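Sorting out my uncle's Atari games
2019-01-09

My uncle Pádraig Mac Carthaigh moved out of his house in Lestard in November and I ended up with two boxes from under the stairs. Most of it was Atari stuff. I spent the evenings over Christmas at the table going through it.

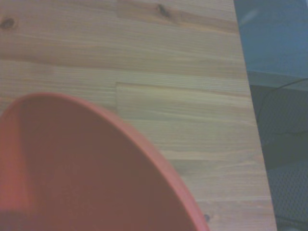

What was in the boxes

One console, a power supply that I don't trust, four joysticks and a lot of cartridges. Some had lost their labels, so I had to plug them in to find out what they were. Two were the same tennis game. I have no memory of anyone in the family playing tennis on it, but I was only six or so when it went under the stairs.

There was also a school copybook with high scores in it. Pádraig's best is 632, with a date that has been rubbed out and written in again. My aunt Clodagh Kavanagh has 116 on the same page and says she only had the one go.

Cleaning the contacts

The cartridges that didn't load mostly needed a clean. I used cotton buds and a small amount of rubbing alcohol on the contacts, then left them to dry for 15 minutes before trying again. Don't blow into them. We all did it and it does the metal no good.

Three still don't work. I opened one and couldn't see anything wrong, so I closed it again.

The telly problem

The console only has an aerial lead. Our television will tune it in if I do a manual search, but the picture rolls every few minutes and the colours are off. Pádraig says the old portable was no better - you had to stand near it. I may look for a second-hand set, if I can find somewhere to put it.

What I'm keeping

The console, the copybook and the games that load. The spare tennis is going to my cousin, who asked for it. The joysticks all pull to the left, so I'll try cleaning those next and write it up if I get anywhere.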